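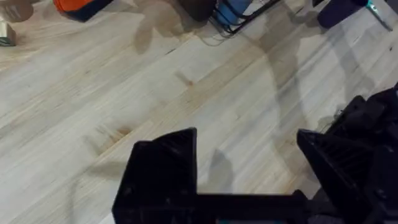 *Wrist camera view, fingers open.*

I finally had a full stretch of time to compare the two grippers I've been switching between since spring, so this post is mostly notes on that. If you came for the controller post, there is a bit about the controller near the end.

The two grippers are the Hodham and the Mullier. Both are parallel jaw, both are electric, and both bolt to the wrist of my arms with the same adapter plate. The Hodham came with the arms when I bought them from a shop closing down in Plarkmont. The Mullier I bought new. It cost more than I wanted to spend, and I had been putting off a fair test in case I didn't like the answer.

## What I was testing

I care about kitchen things. Plates, cups, a dish rack, small stuff that gets left on a counter. A gripper that is great at picking up machined cubes doesn't help me much, though I keep a few wooden blocks around for checking that things are lined up before I start.

I picked six objects and stuck to them:

- a purple cup, lying on its side
- a blue plastic cup, standing up
- a lavender plate, standing in the rack
- a pink plate, also in the rack
- an orange zippered pouch
- a wooden block

I drove the arm by hand for all of this. No trained policy, no planner. I wanted to know about the hardware, and if I let software do the picking I would end up testing the software. The downside is that I get better as I go, so I swapped grippers partway through and then swapped back. Swapping takes longer than it should. The screws on the adapter plate are short, and one of them likes to fall into the joint below.

In total I made 184 attempts across both grippers. I counted an attempt as good if the object came up, stayed up while I moved it over to the other side of the table, and went down where I meant it to. Of those, 132 were good. I didn't split the number by object in my notebook as neatly as I should have, so what follows on each object is from my written remarks.

## The plates

Plates were the main reason I bought the Mullier, and they were where I saw the biggest difference.

When plates stand in the rack there is very little room beside them. You have to get one finger behind the rim and one in front, and the wires are right there. The Hodham has thick fingers. I could get it onto a plate at the end of a row, but when two plates were close together I kept pushing the second one over with the back finger. A few times I closed on both rims at once, and that held fine, but it isn't what I was trying to do.

The Mullier fingers are thinner toward the tip and go in without much fuss. Once closed, though, they let the plate rotate. The plate hangs by its rim and swings, and when you stop the arm it keeps going for a moment. Slowing down helped. So did gripping a little deeper, which you can't always do with the rack in the way.

I tried a strip of rubber tape on the Mullier fingers. It stopped the swing almost completely and it also peeled off after a while and stuck to a plate. I'll try a proper glued pad next.

## The cups

A cup on its side is easier than I expected. Both grippers could take it across the body if I came straight down. The only problem is rolling. If one finger touches before the other, the cup moves away and you chase it. The Hodham closes evenly and slowly, and I rarely had to chase anything with it. The Mullier closes fast by default. I turned the closing speed down in the settings and it was much better behaved. I should have done that before starting, and I threw out the early cup attempts and did them over. They aren't in the total.

Standing cups I picked up by the wall, with one finger inside. Both were fine at this. The Hodham finger just about fits inside the blue cup and leaves you no room to be sloppy. When the cup was near the corner of the rack I had to bring the wrist in at an angle and it took me several tries to find one where the camera could still see the rim. 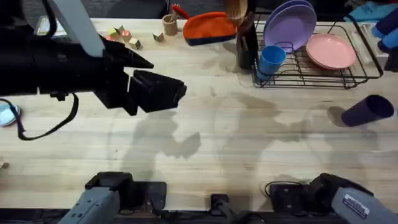
With everything set out like this, I also paid attention to how much I had to move things to get at other things. I don't have a number for that. My impression is that the Mullier let me leave more of the table alone. The Hodham is wide, and the housing behind the fingers is wide too, so going for something along the back often meant brushing whatever was next to it. The utensils in particular I learned to stay away from.

The cable is another thing to watch. On my setup a loop of cable or strap under the gripper can touch an object before the fingers do. I've tied it back in different ways and each one pulls tight in some pose or other. If anyone has a tidy way to do this on a small arm I'd like to hear it.

## The pouch

Soft things are strange. I expected the pouch to be the hardest and it was nearly the easiest for both grippers. You close on a fold and lift. Where you get into trouble is putting it down, because the fabric gets caught between the ribs of the fingers and comes back up with them. The Hodham did this more. Opening the fingers all the way and then lifting slowly fixed it nearly every time.

I don't think the pouch told me much about which gripper is better. I'll swap it for a towel next time, laid flat, which I suspect both of them will fail at.

## The block

Nothing to report. Both grippers pick up a wooden block. I left it in the set so that I would notice if something was off with the arm itself, and at one point it did its job: the block kept coming up crooked, and I found that I had put the adapter plate on slightly turned.

## Cameras

I used a small wrist camera and one fixed camera over the table. I went back and forth on whether the wrist one was worth the trouble, and I've decided it is. For the last little bit of any grasp I was looking only at the wrist view. The fixed view is better for everything before that, when you need to know what the elbow and the other arm are up to.

The main problem with the wrist view is shadow. The arm gets between the light and whatever is under it, and a dark curve slides over everything as you come down. On pale wood this isn't bad. On a dark cup it hides the edge right when you want it. I moved my lamp lower and off to the side and got a different shadow that I liked a little more.

The other problem is that the camera position suits one gripper and not the other. It was set up for the Hodham, so with the Mullier on, the fingertips sit further up in the view and you see less of what is past them. A different bracket would fix this. I drew one and haven't printed it yet.

## Controller

I'm running both arms from a Bellini box now. I had been using the controller that came with the arms, and it worked, but it had no idea what to do with a second gripper type. Every swap meant editing a file and restarting. The Bellini keeps a profile for each gripper with its own speed, force limit and opening width, and you choose one from a menu.

I've got two complaints. The fan is loud for its size. And the force limit is given as a plain number with no unit, and the manual doesn't say what it stands for. I ended up closing each gripper on a kitchen scale and making my own chart. It took an evening and I'd rather have spent it on plates.

There is also a short delay between pressing the trigger and the fingers starting to move. It's the same for both grippers, so it shouldn't affect the comparison, but I do notice it when a cup is about to roll.

## Which one I'm keeping on

The Mullier is going on the left arm, where most of the rack work happens, with the closing speed turned down. The Hodham stays on the right for cups and anything heavier. I had hoped to pick one and sell the other, but the Hodham is calm and predictable and I don't want to give that up until I've sorted out the plate swing.

Next I want to glue pads on the Mullier and repeat only the plate part, with the rack turned the other way so that I'm reaching in from the end. I also need longer screws for the adapter plate. The hardware store didn't have the size, so I've ordered a bag of them, and the next swap can wait until they get here.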